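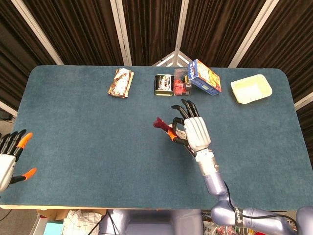
Vellow table on a sorting task: the right hand holds a small red object, the tray is on the far side.

Vellow Table Task Set

Vellow is a task set for people who study two-handed manipulation with human-like hands. It consists of a felt-covered table, a shallow tray, a box of everyday objects and the recorded demonstrations which belong to them. Homari sells it as one item, and the recordings can also be ordered alone.

Why felt

On a hard table top a small object slides away when the finger touches it a little too early, and the policy learns to be afraid of the contact. On felt the object stays where it is and the fingers can press down beside it. In our own comparison we trained the same policy two times, once with hard-top recordings and once with felt recordings, and tested both on felt and on hard surface. The policy from felt was better on both. We did not expect this, and the full table of results is in the method note by Radoslava Vondráček, which comes with the set.

What the recordings contain

There are 271 demonstrations, divided into 4 tasks. In the basic task one object must be taken from the row and put in the tray. The objects are mixed on purpose: foil packages, metal tins, clear plastic boxes, printed cardboard boxes. Foil is the most difficult, as it changes shape between one grasp and the next. Please do not make it flat again between trials, we did not do it either.

Each demonstration has joint positions for both arms and all fingers, also when one hand is only waiting. Please keep the waiting hand in the training data. When we removed it, the Sillow baseline lost 20 points of success on the two-handed tasks.

Known limits

Dark curtains were used behind the table in all sessions. A policy trained only on this set can be weak in front of a bright wall. Bořivoj Šindelář is preparing an extension with other backgrounds, planned for November.

Ordering

Delivery of the table takes 42 days. Spare felt is available from Jelínek in the same colour.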